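4.2 Comparison of the two hand-held grippers

The second part of the study compares two versions of the hand-held gripper under the same recording conditions. We call them Lastolia and Gruvarier, after the two workshops where the first prototypes were made. Both are held in the hand by the operator, both have two fingers, and both send their opening width to the recording computer through a cable. They differ in the spring of the trigger and in the shape of the finger pads. The Lastolia version has a soft spring and a narrow pad. The Gruvarier version has a harder spring and a wider pad, which we expected to be better for heavy objects and worse for thin ones.

Each operator worked with a matched pair, one gripper in each hand. We did not mix the versions within one session, because in the pilot sessions the operators complained that the two hands had to press with different force, and they became tired earlier. The order of the versions was changed between operators. Every operator had a short practice with each pair before the recording was started, and the practice was not used in the analysis.

In total 3216 demonstrations were recorded in the Bakilana laboratory. Of these, 400 were set aside for testing and were not seen by the controller during training. The first sessions were recorded with an older clock setting, and the finger signal in them arrived later than the camera signal. Dimas Osman corrected this delay by hand for each session, with the opening and closing of the fingers as the reference. We kept the corrected sessions in the data, but we also repeated the training without them, and the order of the two versions did not change.

The tasks were chosen so that at least one of them is difficult for a single hand. In the pick task, the object is lifted and placed inside a marked area. In the turn task, it is rotated on the table until it points in the other direction. In the pass task, one gripper gives the object to the other one in the air. The pass task is the most sensitive to the pad shape — the second gripper must find a free surface while the first one is still holding. 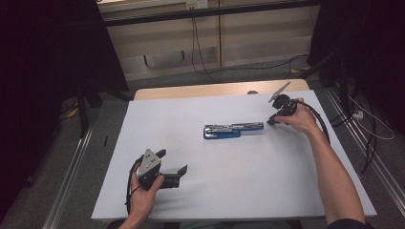
Figure 4. Recording position for the two-handed tasks, with a stapler as the object.

The choice of objects had more influence on the results than we had planned for. At first we used only wooden blocks, and with them the two versions could not be separated. We then moved to common office objects, which have uneven surfaces and more than one material. The stapler in Figure 4 has a blue plastic base and a shiny metal top arm that becomes narrower toward one end, so the place of the grasp matters. With the narrow pad, the operators could take it by this end, but it often rotated between the fingers during the lift. With the wide pad it rotated less, and the operators preferred to take it near the base. The cables should also be mentioned. In the figure, the left one makes a loop down along the hand and wrist, and the right one goes in an arc beside the forearm. Two operators said that they felt the cable pulling in the turn task, with both versions, so we do not consider it as a difference between them.

On the test set, the controller trained with the Gruvarier data completed 51 percent of the pass trials, and the controller trained with the Lastolia data completed 46 percent. This difference is small, and we do not claim that it would remain with another group of operators. In the pick task the two controllers were equal within the variation between training runs. In the turn task the Lastolia data gave smoother motions, but the final angle was not more exact.

Nassoro Ogola repeated the scoring of all pass trials without knowing which version was used. His scores agreed with the first ones except in trials where the object touched the table during the exchange. We counted such trials as failures — a stricter rule than the one in our earlier report from Clototville, and the numbers in the two texts should therefore not be compared directly. The effect of the spring alone, with the same pad on both versions, is treated in Section 4.3.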